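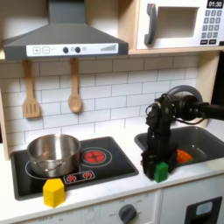
Figure 4. The gripper fingers lowered into the sink of the toy kitchen, with the green and yellow blocks at the counter's edge and cooktop and an orange vegetable-shaped toy in the basin.

4.2 Comparing the two finger sets in the kitchen

With the bench tests of the previous section behind us, we moved both finger sets over to the toy kitchen, which we have grown rather fond of over the course of this project. It is a much less forgiving place than a flat table. The sink in particular (Figure 4) asks the arm to reach down past a rim and close its fingers near a wall, and the range hood and the shelf above the counter take away a good part of the space an arm would like to use on its way there. We kept the arm, the Mureck controller and the speed limits the same for both sets, so that the fingers were the only hardware we changed between blocks of trials.

The first set, from Skunix, is narrow and fairly stiff. The second, from Turkell, is wider and has a soft inner pad, and on the bench it had been the clear favorite among those of us who had to sit and watch it work. We ran 393 trials in all, of which 205 used the Skunix fingers and the remaining 188 the Turkell fingers. The uneven split comes from a worn pad on the Turkell set, which we had to replace partway through, and we decided to leave the counts as they were and report rates.

A trial began with one object placed in the basin or on the counter and ended when the object had been set down inside the goal area, or when the time limit ran out. We counted a grasp as successful only if the object stayed in the fingers all the way to the goal. Objects that slipped and happened to land in the right place were scored as failures, which felt a bit harsh on the day but made the scoring much easier to agree on afterward.

On the open counter the two sets were hard to tell apart, and we would not want to recommend one over the other on that evidence. In the basin the picture changed. The Turkell fingers often touched the wall before they had closed, and the controller, quite properly, stopped the motion when it felt the contact. Of the 104 basin trials with the Skunix fingers, 17 failed, and most of those were slips during the lift, with only a few stops at the wall. The longer objects slipped more than the blocks did, especially when the fingers met them near one end, and we suspect a little more compliance at the fingertip would have helped a good deal.

We also tried the Sqalli grasp planner in place of our own for a short time. It picked sensible approach angles on the counter, but it treated the sink as a flat surface with a dark patch on it and kept aiming too high. Lowering the target by a fixed offset got us through the session, though we don't consider that a real fix, and those runs are left out of the totals above.

One practical note for anyone who wants to repeat this. Swapping fingers shifts the tool center point slightly, and we had to recalibrate after every change, even when going back to a set we had measured the same morning. Skipping that step in our July pilot cost us most of an afternoon of puzzling results, and we have discarded the data from it.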